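Donnerstag, 8. September 2022

Vormittags die Bänder von Seppälä digitalisiert. Vier Spulen, Viertelzoll, Halbspur, 19 cm/s. Azimut bei jeder Spule neu eingestellt, bei der dritten lag die Abweichung deutlich außerhalb dessen, was sich im Nachhinein noch sauber korrigieren lässt. Rauschabstand brauchbar, Höhen ab 12 kHz dünn. Kein Entrauschen. Die Datei bleibt, wie sie vom Gerät kommt.

Das zweite Stück auf Spule zwei ist der Bordun, den ich seit Januar suche. Drehleier, dazu ein Harmonium, dessen tiefes C leicht unter der Leier liegt. Schwebung auf dem Grundton knapp unter einem Hertz, nach sechs Minuten etwas schneller. Vermutlich zieht die Leier nach oben – oder der Blasebalg gibt nach. Ohne zweite Aufnahme nicht zu entscheiden.

Mittags Telefonat mit Ketill Sveinbjörnsson wegen Prurnum. Er will das Set auf 40 Minuten kürzen und die Pause zwischen den Teilen streichen. Dagegen habe ich nichts, nur muss die Leier dann zwischendurch nicht mehr nachgestimmt werden können, und das geht bei Bühnenlicht nicht lange gut. Vorschlag: zweites Instrument, gestimmt bereitlegen. Er denkt darüber nach.
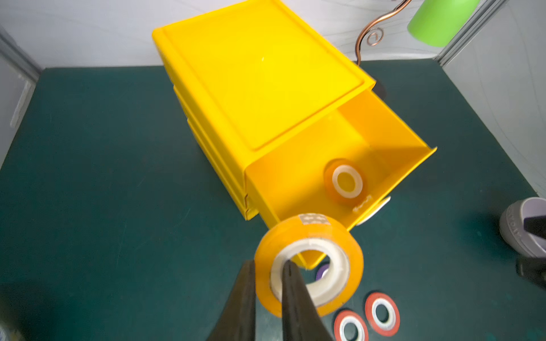
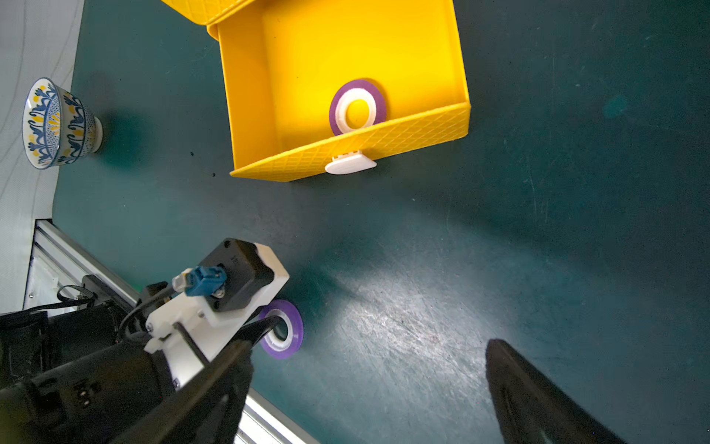 Nachmittags Probe im Zindeck. Raumresonanz wieder bei 243 Hz, gemessen mit Sinus-Sweep an vier Positionen. An der Rückwand am stärksten, in der Raummitte kaum vorhanden. Den Verstärker um einen Meter von der Wand abgerückt, danach war der Bordun im unteren Bereich klarer. Die Schnarre sitzt noch zu locker, spricht bei langsamer Kurbel zu früh an. Keil nachschneiden.

Mischpult von Fusar angesehen. 840 Euro, gebraucht, Kanal vier kratzt am Fader. Vorverstärker in Ordnung, Phantomspeisung stabil. Nicht gekauft, erst Reparaturpreis klären.

Abends den Bordun noch zweimal ganz gehört, über Kopfhörer und über die kleinen Lautsprecher. Auf den kleinen Lautsprechern verschwindet die Schwebung fast völlig, es bleibt nur das Pulsieren im dritten Teilton. Für die Veröffentlichung müsste man das wissen.

Morgen: Keil, Baumwolle für die Saiten, Spule drei noch einmal einlesen.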